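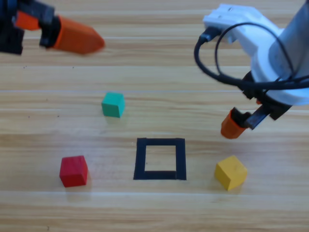
Forum: Benches, Tables and Worktops
Thread: Black tape outline on a timber top, finish and layout questions

lilico_bench
Posted 7:40 am

I have a light timber top with the grain running the long way, planks edge-joined, seams a touch lighter than the boards. Finish is a water-based satin, two coats. I need a square marked on it in black tape as a placement zone for small wooden cubes, and the marking has to survive daily use through to October, then come off without taking the finish with it.

Questions:
1. Cloth tape or vinyl?
2. Mitre the corners or overlap them?
3. Does anyone register the square off the seams, or off the edge of the top?

The first attempt was electrical tape. It crept at the corners within a fortnight and left a grey line of adhesive.

grainline
Posted 8:15 am

1. Vinyl floor-marking tape, not electrical. Electrical tape is stretched as it comes off the roll and spends the next month trying to get back to its original length. That is your creep. Lay any tape without tension: cut it long, put one end down, lower the rest, then trim.
2. Overlap, then cut through both layers with a fresh blade and lift the waste.
3. Edge of the top. Seams wander.

Yaw Ofori
Posted 8:52 am

Disagree with grainline on the cut. Cutting through both layers on a finished top means scoring the finish. I have refinished two benches where the tape came up and left a neat set of diagonal knife marks at every corner, with dirt in them. Butt joints. Cut each strip on a separate board with a square, then lay it. If you want a mitre, cut that off the bench as well.

Agree on registering from the edge, provided the edge is straight. Check it first.

grainline
Posted 9:05 am

A light pass with a new blade doesn't reach the timber.

Yaw Ofori
Posted 9:11 am

It doesn't need to reach the timber. Once the film is cut, water gets in.

grainline
Posted 9:20 am

Fine. Slip a piece of backing paper under the corner before cutting, then pull it out and press down. Same result, no score.

Yaw Ofori
Posted 9:26 am

That I have no objection to.

tehrani_joinery
Posted 10:30 am

Nobody has asked how long the finish has been down. Water-based satin is touch dry in hours but takes far longer to harden fully. Our shop rule is 21 days before any adhesive goes on it. If you taped it in the first week, that would account for part of the grey line. Removal: warm the tape with a hair dryer on low, pull back flat on itself at a shallow angle, slowly. Residue comes off with a little eucalyptus oil on a rag, then a wipe with a damp cloth. Test under the top first. Some satins go glossy where they have been rubbed.

lilico_bench
Posted 11:02 am

Nine days between the second coat and the tape, so that fits. The edge is straight to within what I can see against a steel rule.

Follow-up: the cubes. They're plain timber, coloured, green and yellow among them. The colour has begun to transfer. There are faint smears on my fingers after handling them. Is that the paint or the table finish?

Inger Bjarnason
Posted 12:18 pm

Most likely the cubes. Two checks. Rub a cube firmly on white paper, dry. Then do the same with the paper slightly damp. Colour on the dry paper means the coating is chalking or never bonded. Colour only on the damp paper suggests a water-soluble dye with no sealer over it. In the second case, shellac will hold it. In the first, sand back and recoat, there is no saving it.

While you are sanding, ease the arrises. A sharp-edged cube dragged on satin leaves a fine line each time, and on a pale top those lines collect dirt and read as dark scratches. One or two strokes per edge on 240 grit is plenty.

grainline
Posted 12:40 pm

Don't over-round them. If the cube has to line up with a taped edge you want a definite corner to sight against.

Inger Bjarnason
Posted 12:47 pm

One or two strokes won't affect that.

lilico_bench
Posted 2:33 pm

Dry paper clean, damp paper picked up green. Shellac it is.

On the top itself, there are tiny dark specks scattered over the surface and a few darker streaks in the boards. The streaks I take to be grain. The specks won't wipe off.

tehrani_joinery
Posted 3:10 pm

Specks that don't wipe off are either pin knots or iron. Steel wool between coats is the usual cause of iron: fragments stay in the grain, then rust under a water-based coat. Did you use it?

lilico_bench
Posted 3:16 pm

I didn't. The top was second-hand and I only sanded and coated it, so I can't speak for what went on before.

Yaw Ofori
Posted 3:41 pm

Look with a hand lens. A pin knot has rings or a hard edge. Rust has a diffuse halo. If they aren't growing, leave them. Spot treatment with oxalic acid means going through the finish, and the patch will show more than the speck did.

tehrani_joinery
Posted 3:58 pm

Seconded. Mark one with a pencil circle and compare it in a month.

lilico_bench
Posted 5:25 pm

Hard edges on every one I checked. Leaving them alone.

Plan is vinyl tape, strips cut off the bench, butt corners, measured from the long edge. Shellac on the cubes tonight, edges eased first. Will post when the tape comes up.

grainline
Posted 5:31 pm

Wipe the top with metho before taping. Check it on the underside first, it softens some water-based finishes.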